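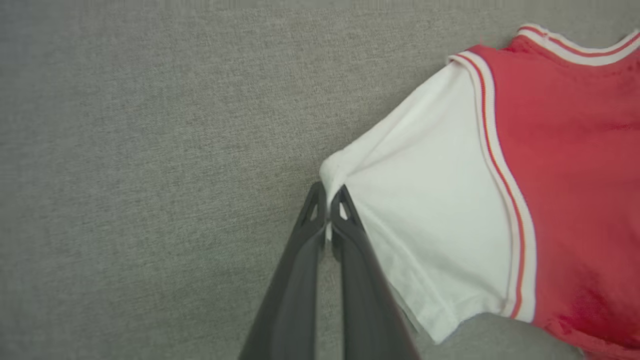 Golshifteh Shahbazi wrote back after trying the first release: "I trained on the shirts for a week and the sleeves were the part that worked. Please don't drop the slow demos, they are the ones my policy learned from." So the slow demos stayed in, and version 2 has a lot more of them!

Bramura Sleeves, v2
Hand-guided and remote-controlled demonstrations of garment handling
Released Feb 2, 2023

What's in it

Bramura Sleeves is a set of 3288 demonstrations of one arm working on short-sleeved shirts laid out on a flat surface. Every demonstration was given by a person, either by holding the arm and moving it through the task (we call these "hand" episodes) or by driving it from a second, smaller arm across the room ("remote" episodes). There are no scripted motions anywhere in the set.

We love this problem. A sleeve looks like the easy bit of a shirt until you try to pick one up by the end without dragging the whole shirt along with it, and people turn out to have very different ways of doing it. Siamak goes in low and nearly flat. Ghazal comes down from above and closes early. Both styles are in here, tagged by demonstrator, and we would really like to see what somebody does with that.

Tasks

pinch_cuff: close on the end of a sleeve and hold it
straighten: pinch, pull the sleeve out from the body, let go
fold_in: pinch, carry the sleeve across the body, let go
collar_flat: press and smooth the collar (remote episodes only)

The red shirt with white sleeves and striped trim shows up in all four tasks. It's a good test of whether your model has learned where a sleeve ends or has only learned "go to the white part" — ours did the second thing for quite a while.

Garments and splits

There are 21 shirts in the set. The test split holds 375 episodes, and the shirts in it are never seen in training, with one exception: the red and white one is in both, under the split name test_seen. Please report test_seen and test_new separately.

Each episode folder contains

wrist.mp4: view from the wrist camera
joints.csv: joint positions and gripper opening, one row per video frame
meta.json: task, mode (hand or remote), demonstrator, garment number, outcome
notes.txt: whatever the demonstrator typed afterward, often blank

The outcome field is filled in by the demonstrator right after the episode. Failed tries are kept. If you only want the good ones, filter on outcome = done, but do have a look at the slips first, as there are some lovely recoveries where the cuff gets away and the person goes back for it.

Getting started

Unpack the archive, then run

python view_episode.py --task pinch_cuff --mode hand

It picks a random episode and plays the video next to the gripper curve. For training, load_sleeves.py gives you fixed-length windows of 200 steps. Short episodes are padded with the last pose, and there is a mask so you can ignore the padding.

Things to know

In hand episodes the demonstrator's fingers sometimes come into view at the edge of the wrist video. Set skip_hands to true in the loader to leave those episodes out.

Gripper opening is measured, not commanded. When thick fabric is between the fingers it never reaches zero, so don't use zero as your "closed" signal. Arash lost two days to this.

Remote episodes recorded in December have a small delay between joints.csv and the video. The loader corrects it. If you read the files directly, use the offset value in meta.json.

Changes since v1

Added collar_flat. Added the demonstrator tag. Renamed "pull" to "straighten". Fixed the garment numbers that were swapped in fold_in (thank you, Mahsa Mahmoudi).

People

Demonstrations: Siamak Zamani, Ghazal Bagheri, Arash Naseri
Loader and viewer: Arash Naseri
Checking: Mahsa Mahmoudi

Questions, bug reports and odd sleeve strategies are all welcome on the issues page. Long-sleeved shirts are next on our list — if you have tips for those, send them soon, before we've settled on the task names.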